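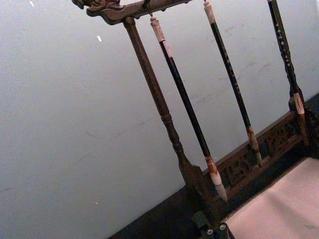
Unit 4: Looking after the brush cell
Viltholm Technical Evening Program, course handout

Read this before the Thursday lab. Sign the log sheet at the cell when you start and again when you leave.

4.1 Before power-up
Check that the stop button is released and the door key is in the lock. Wipe the wrist camera window with a dry lint-free cloth. No solvent — it clouds the cover. Look at the screw heads on the gripper. If a paint mark no longer lines up, tighten the screw with the Wondico driver set to the value on the cabinet door, then re-mark it.

4.2 Rack position
The calligraphy brush rack has a carved base and a turned post, and neither makes a good datum. Do not touch off on them. Use the two dowel pins in the table plate. Set speed to 2 percent for the first approach and keep a hand on the enable switch.

Brushes hang from the crossbar and will swing if the table is bumped. Allow 60 seconds before teaching a point. Teach the grasp on the shaft, clear of the ferrule and bristles.

4.3 Camera check
Run program 452. It moves the wrist to the viewing pose and saves one picture. The wall behind the rack should be plain and evenly lit. Dark shafts against the dark base rail are the usual cause of a failed match; raise the exposure one step and run again.

4.4 Cable and jaws
Inspect the wrist cable every 100 hours where it leaves the clamp. Replace jaw pads in pairs (Skondaritz, soft grade). After any pad change, repeat 4.2 and 4.3.

Reading: Domański lab manual, chapter on small grippers.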